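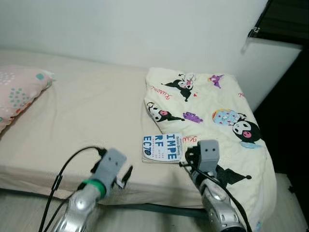

Stadow Custody, customer notices
July 18, 2024

1. Stadow Custody will end support for the Skuvier network. This thread sets out what account holders need to do, what we will do for them, and where the two differ. It replaces the shorter notice we posted in June, which left out the rules for joint accounts.

2. The change applies only to tokens held on Skuvier. Bitcoin and ether held with us are not affected. If your account page shows no Skuvier balance, you do not need to take any action.

3. At the close of last month, 1305 accounts held a balance on the network. Every one of those account holders has been sent a letter and a message in the secure inbox. Both carry the same text. Please read one of them in full before you make a transfer.

4. Skuvier has had long periods in which blocks were not confirmed. In June our operations desk recorded 17 such periods. Transfers sent during them were not lost, but some customers waited overnight for a balance to show. We do not consider that an acceptable standard for a custody service.

5. We have been asked if this is a comment on the value of the token. We hold no view on price and do not give investment advice. Our decision concerns the network and our ability to move customer assets on it when instructed.

6. Account holders have three choices. You may withdraw to a wallet you control. You may transfer to another custodian that accepts Skuvier. Or you may ask us to sell the balance and credit the proceeds in dollars to your linked bank account.

7. The withdrawal fee is waived for all Skuvier balances until the service closes. The network's own fee still applies and is taken from the amount you send. We do not set that fee and do not receive any part of it. It is shown on the confirmation page before you approve.
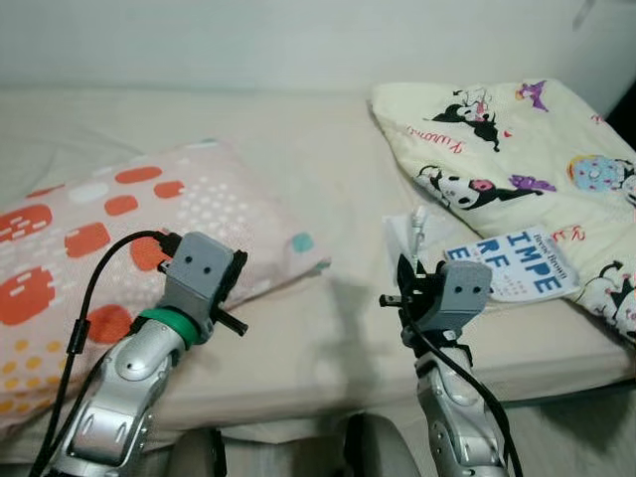

Ryszard Szulc asks whether the waiver also covers a second withdrawal, should he send a small test amount first and the remainder later. It does. There is no limit on the number of withdrawals, and we would encourage a test amount. Wait until the test shows as confirmed in the receiving wallet before sending the rest.

8. A word on addresses. Skuvier addresses look much like those of several other networks. A transfer sent to an address on the wrong network cannot be called back by us or by the receiving party. Copy the address from the receiving wallet, paste it, and compare the first and last characters with the original.

9. If you have saved a withdrawal address with us before, it will still be on your list. Please confirm that you still control it. We have seen requests this year to send funds to addresses at exchanges that have since closed.

10. New withdrawal addresses are subject to a hold of 34 hours from the time they are added. The hold cannot be shortened by telephone, by email or in a branch. It applies to every customer, and our staff have no means of lifting it.

11. Customers who use the Eichhorn wallet app should install the current version before receiving a transfer. Older versions may show a balance of zero after the funds arrive. The funds are recorded on the network regardless of what the app displays.

The steps for a withdrawal are set out in the posts that follow. Have your sign-in device with you when you begin.

Step 1. Sign in and open Holdings. Choose Skuvier, then Withdraw. If the Withdraw button is gray, your identity documents are out of date, and the page will tell you which one we need. New documents are normally reviewed on the next business day.

Step 2. Choose a saved address or add a new one. Give the address a label you will recognize later. Enter the amount, or choose Full Balance, in which case the network fee will be deducted for you.

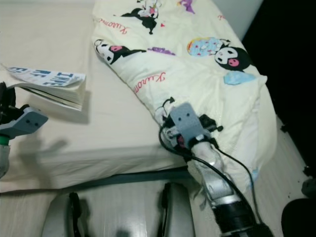
Step 3. Read the confirmation page. It shows the receiving address, the network fee and the amount that will arrive. Approve the transfer with the code from your sign-in device. Codes sent by text message are no longer accepted for withdrawals of any size.

Step 4. Keep the transaction number. You may need it for your tax records, and our support desk will ask for it if you call. It stays in your account history after the Skuvier balance has reached zero.

12. Joint accounts. Both holders must approve a withdrawal, each from their own sign-in. A request approved by one holder stays open for a week and then lapses. No fee is charged for a lapsed request, and it may be entered again.

13. Accounts held for an estate. The executor should write to the estates desk through the secure inbox before taking any other step. If we already hold the court papers, please do not send them a second time.

14. Sales. Orders for Skuvier are placed through Stodero, our trading partner, once each business morning. You will receive the price obtained in that session, less the commission shown in your fee schedule. We cannot accept a minimum price.

15. Small balances. Where a balance is worth less than the network fee, a withdrawal is not possible. Almost 600 accounts are in this position. We will credit those balances in dollars at closing, without commission, and no form is required.

16. Balances above that level which remain at closing will not be sold without instruction. They will be moved to offline storage, where they stay the property of the account holder. Retrieval from offline storage is done by hand, may take several weeks and carries a charge.
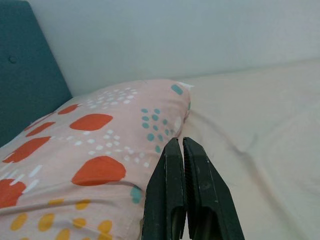 Ayantu Assefa would like to know how a balance in offline storage will be reported on year-end statements, and whether the move itself counts as a sale. It will be listed under its own heading, with the quantity held. The move is not a sale, and we will not report it as one. A sale through Stodero will be reported. For questions on your own return, please speak with a tax adviser.

17. Fraud. We will not call you about this change. We will not ask for a recovery phrase, and we do not operate a "migration site" of any kind. Anyone who offers to move your Skuvier tokens on our behalf is not acting for us. Please forward such messages to the fraud desk through the secure inbox and do not reply to them.

18. The closing date for your account is printed at the top of your letter. Customers who have not received a letter and who hold a Skuvier balance should contact the support desk. We cannot discuss account details in replies to this thread.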